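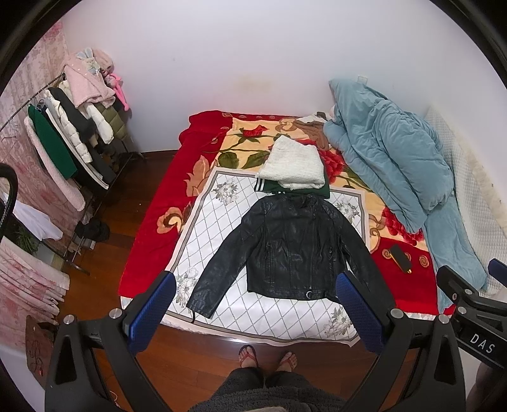
Running the Garment Station at an Open Day

These steps cover the folding station at the Skekutex open day. The station uses one operator and two hand-held grippers. Allow 24 minutes per group.

Setup

1. Spread a flat cover over the bed and smooth it from the head down.
2. Lay the jacket on its back, collar toward the wall, sleeves angled out.
3. Keep finished folds beyond the collar, clear of the work area.
4. Charge both grippers to at least 80 percent. Start a new session in Pyo.

Demonstration

1. Stand at the foot of the bed. Open and close each gripper fully 3 times.
2. Grip one cuff and bring the sleeve across the body. Repeat on the other side.
3. Take the hem with both grippers and fold toward the collar.
4. Stop the session before answering questions.

Leather slips when gripped near a zipper. Move the fingers to a plain section and close again at low speed.

Visitors may try a single sleeve fold. Save their attempts under a separate label.

Procedure by Venla Kokkonen. Last revised 6 January 2024.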